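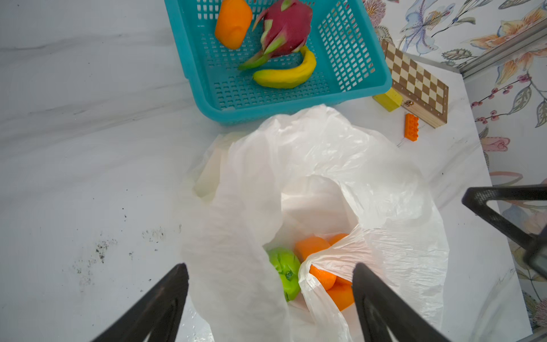
Groceries, or: can a machine put my shopping away yet?

Short version: sort of, on a good day, if you pack the bag nicely. Long version is the rest of this README.

Hi! I'm Gönül Tekin and I look after Talpur, a small set of recordings of two-armed robots doing kitchen chores. This folder covers just one chore, moving fruit and vegetables between a plastic shopping bag and a basket. I picked it because I hate doing it myself, and because everybody who visits the lab assumes it was solved years ago (it wasn't!).

What you get

200 episodes, all driven by a person with a pair of leader arms. Wrist video from both sides, joint positions, gripper opening, and one line of text per episode saying what the operator was asked to do. There are 12 episodes I marked as failed and left in, mostly with the bag sliding along after the fruit. Please don't throw those out before you've watched a few, they taught me more than the good ones did.

Why the bag is the hard bit

Picking a banana out of an open basket is fine. The Voler policy we trained managed that in 10 tries out of 10, and I was feeling pretty smug. Then we gave it oranges and a green pepper down inside a thin white bag and it got 8 out of 10 with the top held open, and far fewer with the top left to flop. You can half see things through the plastic, so the policy goes for an orange that's behind a fold and comes up with a pinch of bag. People fix this without thinking, you just shove a hand in. A gripper with two stiff fingers and no skin has a rougher time of it.

The counter was never cleared between tasks. You'll find a chessboard, toy bricks, blocks and so on lying about, and they're supposed to be there. My own kitchen doesn't look like a showroom either.

So, chores?

I'd trust it with the basket. I would not trust it with eggs, or with a bag that's been knotted. Ollside's folks asked me in April if they could use this for packing orders at their shop, and I said wait for the next round.

Known problems

Some of the food is plastic, so weights are off. The text lines say "orange" for anything round and orange. Lighting is whatever the room had.

Changes

Oct 9, 2025: fixed the left and right wrist videos being swapped in the Grondmont split. Sorry about that one! If you downloaded it earlier, grab it again.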